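Category: Grant reports / Community

Arkivcombe parish records project – progress report to the Skaltel Fund
Sep 18, 2002
Prepared by Eilidh Baird

You asked for a plain account of where the money has gone. We were granted 4,000 in April and have spent 3,389 of it. I am less cheerful about the results than my last letter was.
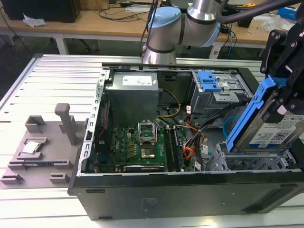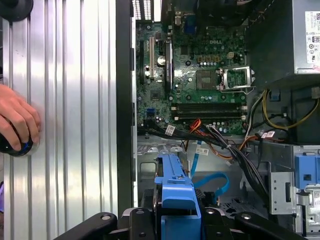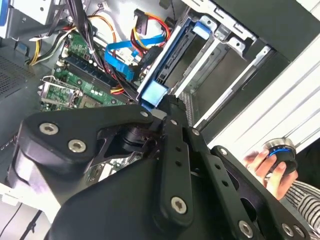

Desktop computer with its case open, all three views.

1. Transcription
The plan promised 3,000 burial entries typed up by now. Érica Moura says we have passed that. I would treat the claim with care. Her total includes entries from the Plernedell register which were typed twice by different people, and the two versions often disagree on surnames. Until they are compared line by line I don't think we should quote any figure in public.

2. The index
Petrică Bogdan's index works well for the later registers. For the early ones it is close to useless, as the clerk spelled the same family several ways on one page. Petrică wants to group the spellings by sound. I have seen that tried before and it pulled in half the county. He has 2 registers to test it on and I will report what comes of it.

3. Outside advice
We paid Chmielewska for a report on storing the originals. It told us to keep them dry and out of the light – which we knew. I would not use them again.

4. Visitors
Osvaldo Pacheco believes interest is growing. The visitors' book is fuller, but much of it is the same few names.

5. What next
No extra money is requested. Lucimara Leite will check the doubled entries first, and new typing stops until she has finished.

Contact the records office | Copyright Arkivcombe Records Project | Back to top

Recent items
Opening hours over the winter
Reading old handwriting: notes from the spring class
Plernedell register: missing pages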